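Why Does Ketchup Get Stuck?

Runny or thick? The science of things that flow 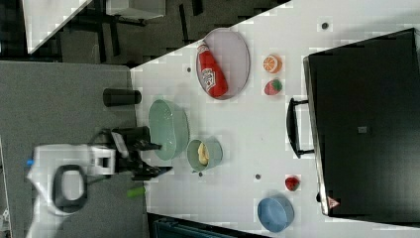

Water pours as soon as you tip the glass. Honey pours slowly. Scientists have a word for how much a liquid resists flowing: viscosity (say "viss-KOSS-it-ee"). Water has a low viscosity. Honey has a high one.

For water, the viscosity stays the same however hard you stir. Ketchup behaves differently. Left alone, it is thick. When it is shaken or squeezed, it becomes thinner and flows more easily. This is called shear thinning.

What is inside?

Ketchup is made mostly of tomatoes, vinegar, sugar and salt. The tomatoes contain tiny solid pieces, too small to see one by one. When the ketchup is still, these pieces tangle together and form a weak net, which holds the liquid in place.

A small push is not enough to break the net. A bigger push breaks parts of it, and the ketchup starts to move. The smallest push that will make it flow is called the yield stress.

When the pushing stops, the net forms again. This is why a blob of ketchup keeps its shape on a chip.

Other shear-thinning materials

Wall paint is thin under a moving brush and thick once it is on the wall, so it drips less. Toothpaste stays on the brush but comes out of the tube when squeezed. Yoghurt gets runnier when stirred.

Some mixtures do the opposite. Cornflour and water goes stiff when it is hit. This is called shear thickening.

Try it

You need a plate, a tray, a spoon, ketchup and a clock.

1. Put one spoonful of ketchup near the edge of the plate.
2. Tilt the plate over the tray and hold it for 60 seconds. Mark how far the ketchup slides.
3. Wash and dry the plate.
4. Stir a fresh spoonful quickly 26 times, then repeat the test straight away.

Write down both distances in millimetres. Keep the tilt the same each time.

Words to know

Viscosity: how much a liquid resists flowing.
Shear: a push that makes one layer slide over another.
Yield stress: the smallest push that starts a flow.

Text: Seren Lloyd. Checked by Svenja Gisler.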